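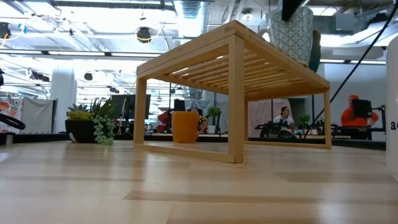 Pralar, the homeware maker, has added a slatted bamboo stand to its Rundeo range of small furniture for desks, shelves and kitchen worktops. The stand goes on sale in the company's own shops and online from 29 Oct 2024. It is meant for people who have run out of room on a surface they use every day and don't want to put up another shelf. With a patterned vessel on the slats and an orange mug on the tabletop between the legs, the stand makes two places out of one, and there is still space beside it for a black planter of succulents with string-of-pearls trailing over the rim.

The Rundeo stand is a rectangular riser with square legs joined by rails. The top is a row of parallel slats with narrow gaps between them. A rail also runs along the bottom, so the stand rests on its frame and can be slid along a worktop without lifting each foot.

It is sold fully assembled. There are no screws to tighten and no tools in the box. The bamboo has a clear finish and can be wiped with a damp cloth, but it should not be soaked or put in a dishwasher.

The price is £28 in the UK. A set of 3 for shops and offices will follow once the first deliveries have gone out.

Flora Swanson, head of product at Pralar, said: "We started with the mug. Most people who work at a desk have one, and it ends up on top of papers or next to the keyboard. We wanted a height that would let you put a full mug under the stand and get it out again by the handle without knocking your knuckles. The first samples were too low for that and we sent them back."

The height was settled in September, after a trial in shared offices and staff kitchens. Pralar lent out 100 stands and asked people to use them however they liked. The company received 669 comments by the end of the trial. Many were about the slats. People who kept plants on the stand liked being able to see when water had run through, and people who kept pens and paper clips on it did not like the gaps at all. Pralar narrowed the gaps slightly as a result, though it advises against using the stand for very small items.

"Plants were the thing we hadn't planned for," Swanson said. "We had thought of it as a tea and coffee stand. Then we went to visit the offices and found succulents on it, under it and next to it. One office had put it by the window for seedlings. We have put a line in the care leaflet about using a saucer."

The trial also led to a change in the finish. Early samples had a darker stain, which several offices said looked heavy on pale wooden tables. The version going on sale is lighter, and the darker one has been dropped.

The stand joins two other pieces in the Rundeo range, a letter tray called Raju and a wall rail called Somura. Raju has been made to fit beneath the new stand lengthways, and the two can be bought separately. Somura is unchanged, but from this month its hooks are sold in packs as well as singly — a request that shops had been making for some time.

All three pieces come in plain cardboard boxes with paper padding. Pralar stopped using plastic bags inside its boxes earlier this year. Replacement feet pads for the stand can be ordered through the company's customer service desk at no charge for the first two years.

Shops that already stock Rundeo will receive the stand with their next regular order and do not need to open a new account. Display copies are available on request, one for each branch. Orders placed by offices and cafés will be sent directly from the warehouse, and delivery to a named floor or reception can be arranged when the order is made.

Notes to editors

Pralar designs and sells small household furniture and storage. Its ranges are sold through its own shops, through independent homeware shops and online.

The Rundeo range is made up of the bamboo stand, the Raju letter tray and the Somura wall rail.

Samples of the stand can be lent to journalists. Requests for samples, further pictures and interviews with Flora Swanson should be sent to the Pralar press office.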